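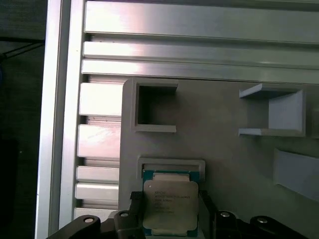
An Intel processor, close up.

Fimivora: second progress report to the Corau Film Fund
15 October 2018

Hello again to all of you at the Fund. You asked for something shorter than last time and I have tried, I really have, but a lot has happened since the spring and most of it is good, so please bear with me.

The big news first: we have wrapped! Principal photography on Fimivora finished on the harbour wall at Corau at ten past four in the morning, with the whole crew wearing every jumper they owned. We went two days over schedule. One was weather, which I had allowed for in the contingency, and the other was the ferry, which I hadn't (it broke down with our generator on board and sat in the middle of the estuary until teatime). I've put both days through the cost report you'll get with this, and the overspend is covered out of the travel line, where we had saved a fair bit by putting people up in the old school instead of the hotel.

Casting

When I wrote last we had only just closed the open call for the two sisters. We ended up with 587 tapes, from a place where I had privately hoped for enough to fill an afternoon. Our director watched every single one, and so did I, though I won't pretend I gave the last batch my freshest attention. The older sister is played by an actress you will know from television; she read the script on a train and rang us before she got off. The younger one has never been in a film before. She was the understudy in a student musical and she sent us a tape recorded in a stairwell, singing with terrific echo, and that was that as far as our director was concerned.

I know the Fund was keen for us to land a name for the uncle. We had an offer out for a long while to somebody who would have made a great difference to the poster, and he was lovely about it, but he signed for a bigger picture abroad and his dates simply didn't work. We then went to a stage actor who has done small film parts for years. He learned to gut fish for it, properly, at the market, and was still getting up to do it on his days off. I would cast him again tomorrow.

The shoot

We lost the lighthouse. You'll remember it was on the cover of our application, so I feel I ought to own up to this one early. The owners changed their minds a week before we were due in, and we rewrote the storm sequence for the net loft behind the market instead. I sulked for a day. Then I saw the rushes, and the low roof does something for that scene that the lighthouse never would have. It also gave us the rain on the tin, which our sound recordist has asked me to mention in every report from now until the premiere.

The wedding scene was the one that worried me most on paper, with a hundred guests, a brass band, a live goat and one night to do it all in. The town came out for us in their own best clothes, and stayed until we had it. I had budgeted for coaches and we hardly used them. The goat was a professional throughout.

Less happily, we had three days of a very nasty cold that went through the camera department and then make-up, and we shot those days with a reduced crew and a great deal of ginger tea. I moved the kitchen scenes forward to suit. If you watch closely you may spot that the older sister is a touch hoarse in the argument over the letter. We like it and are leaving it in.

I also want to report on the trainees, as it was a condition of the award. We took on four local trainees, in costume, locations, camera and production, all paid at the rate we agreed with you. The camera trainee has already been offered work on another feature, which
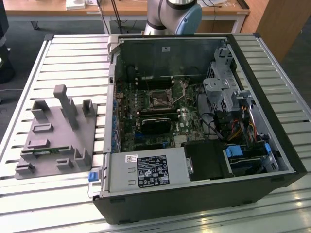
pleased me no end, although it does mean we lost her for the pick-ups. The other three stayed to the end. The production trainee is doing our clearances at the moment and is much better at it than I am. Their own feedback forms are attached to the finance papers, unedited, including the remarks on the catering.

Songs and music

There are seven songs in the film, up from five in the script you read. Five are finished and mixed. The sixth is the lullaby, where we are still going back and forth over whether it should be in the local dialect all the way through or slip into English for the last verse. I'm for dialect. Our director is for dialect in the mornings and English after lunch. We'll settle it before the final mix, I promise.

The seventh is the wedding number, and that's where I need to tell you about the title problem. We had called it after the dance the sisters make up, and a music company got in touch, perfectly politely, to say they had a track of the same name coming out. We could have argued, but I didn't fancy spending your money on letters. It is now called Skinance. That's a nonsense word the younger sister shouts in the scene anyway, and the crew had been calling it that since the first rehearsal. It's going to be the first thing anybody hears from the film, and I think it's a cracker. People were humming it in the queue for breakfast.

The composer has delivered sketches for the rest of the score. It's small: accordion, cello, a bit of piano. I had a wobble about whether it was too small for the storm, and we have agreed to hold a little back in the budget in case we want more strings there after the test screening. 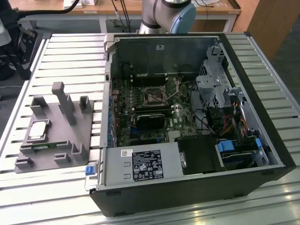
The edit

We have a rough cut. It was far too long, as rough cuts are, and the first time we all watched it through there was a silence at the end that I did not enjoy at all. It's now down to 91 minutes and feels like the film we wrote to you about. The market stall subplot has gone almost completely, which is hard on the people in it (I've rung each of them myself, and they were very decent). The first half hour moves a good deal faster now and you get to the letter sooner.

There's one thing I would still like your thoughts on, and that's the ending. We shot two. In one, the older sister gets on the boat, and in the other we stay with the younger one on the wall and never find out. The script you funded had the first. Our editor prefers the second, strongly, and has started making rather good points about it at meals. I'll send you a link to both and would be glad of a straight answer from anyone with an hour to spare.

The grade is booked, and so is the final mix. Both are at the prices we quoted. Subtitles are out to translation, and we've asked for a second pair of eyes on the jokes, as the first draft had turned the uncle's best line into something about plumbing.

Release and publicity

We're signed with Albers for distribution at home. I know there was a bit of worry on your side about going with a smaller distributor, and I had the same worry, so I'll just say what they have offered. They will open us in January, in a week with no big star vehicle against us as things stand, and they are paying for the prints and the posters up front. The larger company wanted us to wait until the autumn and would not commit to a date. I'd sooner take the date.

The premiere will be in Corau itself, at the old Palace, with 738 seats and a screen that has been patched more than once. The town was promised it, and I'd be hounded out if we did it anywhere else. Would you let me know how many places the Fund would like? We will need to hold back two rows for the cast and crew and one for the brass band, who assume they are coming and are quite right.

For publicity, the first-look poster goes out with the Skinance video, and the trailer follows a fortnight later. Our television actress has been very generous with interviews. There was some gossip in one of the film papers about her and the director falling out on set. They did have a row, over a hat. It lasted twenty minutes and she won.

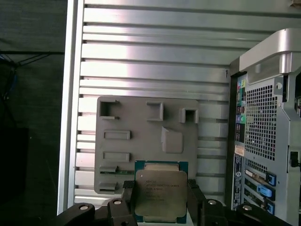 Processor held upright in the gripper.

Money

The full cost report is in the attached papers, so I'll only pick out the bits you'd want me to. Cast and crew came in on budget. Locations came in under, thanks to the net loft costing us a good deal less than the lighthouse. Boats went over, as boats do. Music is going to be close, and the extra two songs are the reason. I haven't touched the post-production contingency and I don't plan to unless we go for the bigger strings.

I'd like to ask for the third instalment on delivery of the locked cut, as set out in the agreement. If the ending takes us a little longer than planned, I will write straight away and tell you, and won't leave it until the next report.

What I need from you, then, is a view on the two endings, a number for the premiere, and the current version of your logo. The one we have is very blurry and has the old name on it.

With thanks, as ever, and a standing invitation to the mix,

The producer, Fimivora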